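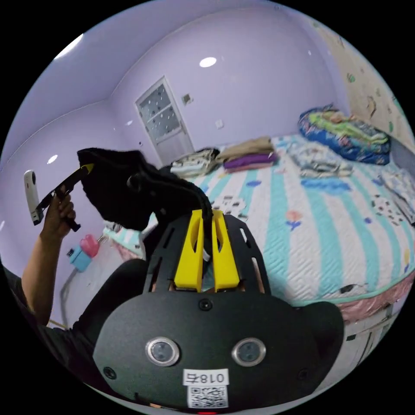 文/外设组 发表于 八月

外设 > 方向盘与摇杆 > 使用评测

Atstead 入门力反馈方向盘使用评测

这套方向盘是自己掏钱买的，成交价1278元，含盘面、基座和一副两踏板。买之前我用了很久的手柄玩赛车游戏，中间还借过一个没有力反馈的橡皮筋方向盘，那个东西用了两晚就还回去了，回中太硬，小角度没有手感，不如手柄。所以这次的要求很简单：要有真正的力反馈，能夹在普通书桌上，用完可以拆下来收进柜子。预算也摆在那里，直驱基座不考虑。

Atstead 这一款用的是皮带加齿轮的混合传动，算是这个价位常见的做法。官方页面上写得比较含糊，只说“混合驱动”，实际用起来能感觉到齿轮的存在，后面会讲。

包装和安装

箱子不小，里面是两层纸托，上层放盘面和基座，下层放踏板、电源和线。盘面和基座出厂时是分开的，需要自己对准卡口插进去，再拧一圈锁环。锁环的螺纹比较浅，第一次拧的时候我没对正，斜着进去了半圈，退出来重新来才好。说明书上对这一步只有一张小图，没有文字，建议拧的时候先把盘面往下压住。

桌夹是塑料外壳包金属芯，附带两片防滑垫。我的书桌台面比较厚，夹口刚好能张开，再厚一点就装不上了。桌子后面带横梁的用户要先量一下，夹子的螺杆向下伸出来一截，横梁靠前的话会顶住。如果你打算长期固定，基座底部留了四个螺丝孔，可以直接锁在支架上，螺丝不附送，得自己配。

电源是外置的，一块相当大的适配器，线不长。我的插座在桌子左后方，适配器只能悬在半空，后来用扎带绑在桌腿上。USB 线是固定在基座上的，不可拆，这一点我不太喜欢，线坏了就得整个送修。踏板用的是类似电话线的水晶头接口，插拔方便，不过接口位置在基座正下方，夹好以后再插线要趴到桌子底下去。正确的顺序是先插线，再上夹子。

盘面

盘面直径27厘米，比真车小一圈，在同类产品里也算偏小。开方程式和卡丁车觉得正好，开卡车类游戏就会觉得转得太快，手上没有大盘子那种慢慢抡的感觉。握把外面包的是一层带纹理的橡胶，不是皮，夏天手出汗也不会打滑，但是有味道，拆开头几天房间里都能闻到，放在阳台上晾了两个晚上才散得差不多。

按键分布中规中矩，左右各一组，拇指能够到。方向键是薄膜的，按下去没有明显的段落，在菜单里选东西时偶尔会多跳一格。拨片是金属片，塑料底座，行程短，声音很响，晚上换挡隔壁房间听得见。我在拨片底座里垫了一小块海绵胶，声音小了一些，手感也变闷了，见仁见智。

盘面中间没有显示屏，也没有转速灯。宣传图上那个带灯的是另外卖的 Mendonça 盘面，接口相同，价格另算，我没有买。

力反馈

先说优点。路面的起伏、路肩的震动、轮胎快要失去抓地力时方向变轻，这些信息都能传到手上。从手柄换过来的人，第一圈就会明白区别在哪里。我在一条常跑的练习赛道上，用手柄时总在同一个下坡弯推头，原因一直没搞清楚，换了方向盘以后能感觉到前轮在哪个点开始打滑，刹车早收一点就过去了。圈速起初反而变慢，过了差不多一周才追平手柄的成绩，再往后才开始变快。

缺点也明显。中心位置有一小段空隙，直道上如果双手放松，盘子会轻轻左右晃，同时发出细碎的咔嗒声，这就是前面说的齿轮。把驱动里的阻尼提高一点可以压住，代价是细节变模糊。另外力度的上限不高，遇到大力的撞击或者高速弯，反馈会顶到头，后面再大的力量也都是一个样子。所以我建议把游戏里的总力度调低，给强弱变化留出余量，不要一上来就拉满。

我用的设置是这样的：驱动里总力度八成，阻尼一成多，弹簧关闭；游戏内的力度六成，路面效果稍微加一点，碰撞效果减半。这个组合在拟真类游戏里比较舒服。街机类游戏大多有自己的一套弹簧模拟，驱动里关掉以后不影响。

发热方面，连续开一个多小时以后，基座顶部摸上去是温的，内部风扇会转起来，声音是持续的低风声，戴耳机听不到，开音箱的话安静段落里能听到。没有遇到过热降力的情况。

踏板

踏板是这套东西里最弱的部分。油门没什么可挑的，行程够长，弹簧软硬合适。刹车就是一根稍硬的弹簧加一小块橡胶，踩到后半段会突然变硬，想踩出稳定的七八成刹车很难。习惯以后可以靠位置去记，但终归不如压力式的踏板。没有离合，也没有预留离合的接口，喜欢手排的人买之前要想清楚。

底座重量轻，放在瓷砖上用力刹车会往后滑。附带的橡胶脚垫没有多大用处。放地毯上好一些，底板上有一条可以翻出来的齿条，专门抓地毯用。我家是木地板，最后的办法是在踏板后面塞了一块长木板顶到墙根。椅子也有同样的问题，带轮子的电脑椅一脚刹车人就往后退，后来我把前面两个轮子塞进了旧鞋里。如果打算认真玩，支架早晚要买。

软件和兼容性

驱动叫 Flurnska，和品牌不同名，第一次下载的时候我还以为进错了页面。安装包不大，界面是英文的，有中文选项，但只翻译了一半，力反馈那一页的几个滑块仍然是英文，好在意思不难猜。可以存四组配置，手动切换，不能按游戏自动识别。我现在用到三组，一组拟真，一组拉力，一组街机。

固件更新过一次，过程中盘面会自己转一下，旁边不要放水杯。更新以后中心位置偏了一点，需要在软件里重新校准，校准时先把盘子转到左边尽头，再到右边尽头，最后摆正按确认。这个步骤更新说明里没有提到。

电脑上试过的赛车游戏都能识别，有两款老游戏需要手动绑定按键，把油门和刹车轴反过来。主机方面，我只有一台，插上能用，基座侧面有个模式开关，要在关机状态下拨到对应的位置。开着机拨没有反应，还要重新插拔一次。转角在部分游戏里不会自动匹配，如果觉得画面里的方向盘和手上的对不上，去驱动里手动改转角就可以。

和 Dundcombe 那一款比较

买之前在两款之间犹豫了一阵。Dundcombe 的同级产品我在朋友家开过几个下午，可以简单说一下区别。Dundcombe 是纯齿轮传动，中心空隙更大，噪音也更大，直道上的咔嗒声隔着耳机都听得到。但它的盘面大一些，包的是皮，踏板有三个，刹车也稍微好用一点，金属件看起来更扎实。力反馈的顺滑程度是 Atstead 更好，特别是慢速弯里连续打方向的时候，Dundcombe 有一格一格的感觉，这一款基本没有。

手排玩家或者偏爱卡车模拟的，我觉得 Dundcombe 更合适。主要开房车赛、方程式、拉力，用拨片换挡的，可以选 Atstead。晚上玩、家里有人睡觉的，也选 Atstead，记得处理一下拨片的声音。

用了一段时间后的情况

盘面握把没有磨损，拇指位置的橡胶稍微有点发亮。锁环松过一次，表现是打方向时盘子和基座之间有轻微的错位感，拧紧以后没有再出现，现在每隔一阵子会顺手检查一下。桌夹的防滑垫在桌面上留下了两块浅印，湿布擦不掉，用酒精擦淡了一些，介意桌面的可以在中间垫一层薄毛毡。

刹车踏板出过一个小问题，没有踩的时候游戏里显示有一点点刹车，导致直道速度上不去。查了半天以为是车辆调校的事，后来在驱动的测试页面里看到刹车轴没有归零。把死区加大一格就正常了。联系过一次客服，回复让我先拔掉踏板线，等十秒再插，试了也有效，但隔几天又出现，所以还是保留了死区设置。

收纳比想象中麻烦。夹子拆装本身很快，难处理的是线，踏板线、电源线、USB 线三根缠在一起，我给每根线绑了一条魔术贴，拆下来以后先把踏板线绕好，再搬基座。整套放进柜子要占掉一整层。现在的情况是周末装上，周二左右才拆，平时晚上只想玩半小时的话，还是会拿手柄。

值不值得买

以这个价格来说，力反馈部分我满意，踏板不满意，盘面及格。已经有入门级齿轮方向盘的人没有必要换，差距不够大，把钱攒着买更高一级的基座比较合理。从手柄直接过来、桌面空间有限、对离合没有要求的人，可以考虑。二手我不太建议，锁环和踏板电位器都是会磨损的部件，线又不可拆，卖家说成色好也看不出来里面的情况。

厂家有单独出售的压力式刹车套件，据说下一批到货后可以直接替换原来的弹簧，我已经登记了到货通知。装上以后如果变化明显，会在这一页的末尾补写。

评分

力反馈：良好
盘面和按键：一般
踏板：较差
软件：一般
噪音：传动部分良好，拨片较差

联系我们 | 版权所有，未经许可请勿转载 | 返回顶部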